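Virton 桌面双臂套件，社团用了一学期之后

先说结论：适合有人带的高中或大学社团，不适合指望开箱当天就能上课的老师。我们学校机器人社这学期用它做叠衣服的课题，下面按用下来的顺序写。

买的是双臂版，两条从动臂加两条示教臂，夹爪、电源、线材都在箱子里，价格699美元，运费另算。单臂版便宜不少，但叠衣服、拧瓶盖这类任务一条臂做不了，社团预算够的话直接上双臂。控制板是Skurdale的，套件里已经刷好固件，不用自己折腾。

组装

说明书是英文的，图画得清楚，字写得少。学生两人一组，装一条臂大概要一个下午。最容易出错的是舵机编号，一定要在装进壳体之前逐个设好，装完再改就得拆。我们第一条臂拆了两次。螺丝分了小袋，袋子上有编号，这点比之前用的Coughlan单臂套件好，那一套所有螺丝混在一个盒子里。

底座夹具夹得住普通课桌，桌沿厚的夹不上，需要另外打印一个转接件，模型文件在他们的下载页里，藏得比较深，在“配件”下面的“其他”里。

校准

每次上电要回零，两条臂都做完不到五分钟。软件会提示摆到哪个姿势，学生学两遍就会。中途拔过线的话必须重新校准，不然左右两边会差一点，抓布料的时候差这一点就抓空了。

叠衣服这个题目

选T恤是因为便宜，谁家都有，失败了也不会坏东西。示教的人握着两条主动臂操作，从动臂跟着走，一遍一遍叠，数据录下来再拿去训练。整学期一共录了185段，去掉中途掉线的和操作失误的，剩下的才用来训练。

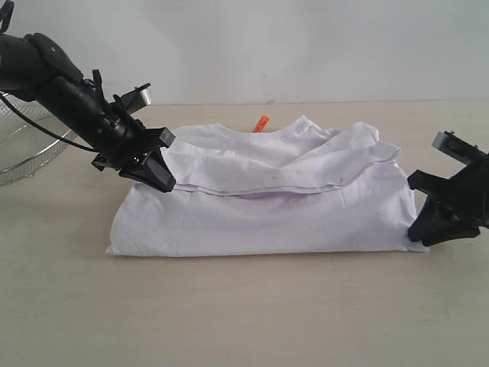
有读者在初稿下面留言：“我们社也是这套，叠布料比搬积木难太多了，积木夹歪一点照样能放下，衣服夹歪一点后面每一步都跟着歪。建议新社团先用毛巾练，毛巾是方的，对折就行，练熟了再换T恤。”

这个建议我同意。我们是直接从T恤开始的，前两周录的数据基本没法用，问题都出在人身上：每个学生叠的顺序不一样，有人先折袖子，有人先对折。后来把步骤写在白板上，大家照着一种叠法来，训练出来的效果才像样。带队老师最好在第一次课就把叠法定死。

夹爪

原装夹爪是黑色塑料件，两指，指头前端收窄。夹单层棉布可以，夹厚卫衣会打滑。指尖贴一层薄硅胶后好很多，胶片要自己买，套件里没有。贴得太厚会影响闭合，我们试了几种厚度，最后用的是最薄的那种。

从桌面上挑起一层布是最费劲的动作。指尖要压得很低，几乎擦着桌子，操作的人手稍微重一点，舵机就过载报警。报警之后那条臂会松掉，得有人在旁边扶着，不然会直接砸下来。这一条说明书里只写了一行小字，我认为应该放在第一页。

软件和训练

录制软件界面朴素，功能够用，能回放，能删掉单段数据。不能给数据加备注，我们只好另开一个表格记谁录的、录的时候出过什么问题。训练在学校机房的一台带独立显卡的电脑上跑，放学前开始，第二天早上看结果。没有显卡的学校要提前想好这件事，套件本身不含任何云端服务。

耐用程度

一学期坏了两个舵机，都在腕部。Rorkside那边有替换件，一个19美元，到货用了两周多。建议下单时多带两个备着。线材没有断过，不过腕部那一段线留得偏长，活动时容易钩到东西，我们用扎带收了一下，注意别收太紧，要给转动留余量。

适合谁

有会一点Python的学生，有一位老师能每周固定陪着，教室里有一张可以不收的桌子，这三样都有就可以买。最后一样容易被忽略，每次收起来再装出来，位置一变，之前录的数据就要打折扣。我们后来在桌面上用胶带贴了底座的位置，情况好一些。

如果只是想让初中生体验一下机械臂，买单臂版，或者借一套来玩几次课就够了。

下学期我们打算继续用，题目换成叠毛巾和装袋，六月的校内展示会上做现场演示。新买的两个备用舵机已经放在柜子里了。

2023年12月21日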